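The shape blocks are out again, and I could not be happier about it! Those of you who came to the October open bench at Hartley will remember the big tub of them by the door, and how long it took some of us (me) to get past it. We had 50 in there to begin with. Then Gus Okafor went home and dug through his closet and came back with another bag, and now the count stands at 93, which is a silly and wonderful number of blocks.

What I love about them is how much you can do with so little. They're small enough to close your hand around, and there's enough variety in the shapes that sorting them never gets old. Cylinders, stars, hearts, cubes, the odd hexagon. Shengli Han's little group spent most of an afternoon just lining them up along the edge of the bench and pushing them over again, and when I asked if they wanted to switch to the Banden puzzles I got a very firm no.

We've been trying a few games with them, and these are the ones people keep asking for:

- **Color corners.** Everyone picks a color and gets a corner of the board. Reds and yellows can share if you're short on players. First one to get their whole color home calls out, and then we all mix it up and go again.
- **Copy my row.** One person sets out a row, the other looks at it for as long as they like, turns around, and builds it from memory. Start with four. Four sounds easy and then somebody puts a star next to a heart and it all falls apart!
- **What's missing.** Same row, eyes shut, one block goes in a pocket. Fitzgerald is unbeatable at this and knows it.
- **Tall or not.** Stack whatever you like on a cube. The triangular ones make a fine roof and a terrible floor.

The maple board is a big part of why this works so well. The pale wood makes every color pop, and I like the wavy grain running through it too. Rafferty Kowalczyk keeps telling me we should paint a grid on it. Please write in and help me talk him out of it.
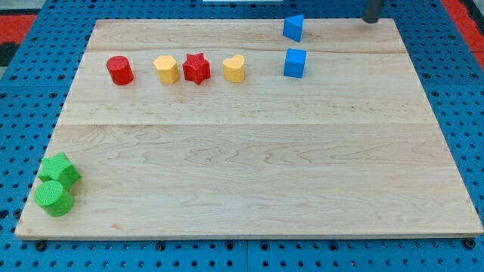 ### Bring a shape, borrow a shape

If you have stray blocks at home, drop them in the tub next time you're by. We're low on green and could use at least 2 more pentagons, and any size close to ours is fine. Noboru Hayashi has the sign-out sheet if you'd like to take a set home for a week or so. Sets go out in the cloth bags, so please send the bag back too!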